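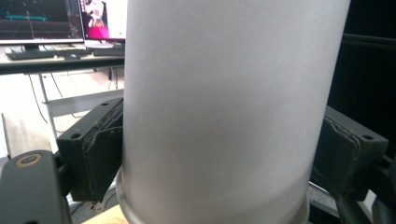 Drumelness workshop opens its pad-changing notes to anyone who runs a gripper

Drumelness, 2025-11-27

For immediate release

Hello from the workshop at Susine! I'm Josée Chisholm, I look after the hand-held grippers here, and I've been asked to write our press release myself this time (the last one had the word "solutions" in it four times and I complained, so this is what I get).

The news is that we're putting our full set of care notes for the Hidayat gripper out in the open, free to read and free to copy. They cover setting up, weekly checks, changing the finger pads and what to do when the thing starts dropping your cans. The first part is ready now and the rest follows in December.

If you've used one of these for any length of time you'll know that the pads go first. The fingers themselves are solid blocks and I've yet to wear one out. The pads are soft and dark and folded over the face of each finger, and every time you close on something hard and round they get squashed, dragged a little and let go again. After a while the layers start to show at the edges and you get a bit of fraying. Frayed edges on their own don't bother me much. I've got pads that look dreadful and hold beautifully. What I go by is the grip test, and it takes up the longest section in the notes.

The test is simple enough to do between jobs. Take a smooth, straight-sided can, the wider the better, and close the fingers on it a little above the bottom rim. Keep off the rim itself — a pad that's half on a lip and half on the wall will tell you nothing useful. Lift it just clear of the bench, hold for a slow count of five, then try to turn the can with your free hand. It should push back at you evenly. If it swivels towards one side, that side's pad wants looking at. If it slides straight down, look at both, and wipe the can before you blame anything, as I have more than once changed a perfectly good pair over a smear of hand cream.

We log every pad we fit. Our best pair so far managed 3000 closes before it failed the test and our worst managed 146, and I'm fairly sure the worst pair was my fault. I'd folded the left one over too tightly, so it had no give at the front and split along the crease. There's a whole page on folding now! Short version: fold it over the finger, press it flat with your thumb from the middle outwards, and leave it alone. Don't stretch it to make it look neat.

Chiharu Fujimoto wrote the section on alignment, and it's much tidier than mine. She starts with the fingers open and works inwards, closing on a can and looking down from above to see whether both pads meet the wall at the same moment. If one touches first, she backs off, loosens that finger, shifts it a hair and tries again. I asked her for a line I could use here and she gave me this: "Most of the trouble I see comes from people tightening everything before they've closed on anything. Leave it slightly loose, let the can show you where the fingers want to sit, and then tighten."

She also made me put in a bit about screw holes, so I will. Clean them out when you have the pads off. Fluff and dust get in there and you'll wonder why a screw feels stiff. A dry brush does it. Please don't blow into them, you'll only get it in your eye.

Changing both pads used to take me nearly 67 minutes, counting the time I spent hunting for the small screwdriver. I'm a good deal quicker these days, mostly because the small screwdriver now lives on a string. We always change pads as a pair. You can change one and get away with it for a bit, but the new one grips harder than the old one and you're back to cans that twist.

The notes are laid out to be printed and kept by the bench, in big type, with room in the margins to scribble. We've also put in our log sheet, with columns for the date, the close count, which side went first and a box marked "anything odd". Fill in the odd box. It's the one I read.

People who use the Unico pads should find that nearly everything carries over, though the folding is different and Chiharu is still working on that page. It'll be in the December part if she's happy with it, and if she isn't it won't.

Susine has said it will keep the notes up and corrected until 2033 at least, so if you spot a mistake, or you've got a better way of getting old glue off a finger (please, I'd love one), do write in. Corrections go in with your name on them unless you'd prefer otherwise.

To ask for the notes, or to speak to me or Chiharu for an article, contact the Susine workshop at Drumelness and mark it "gripper notes". We're happy to do a pad change while you watch, and there's usually tea.

Ends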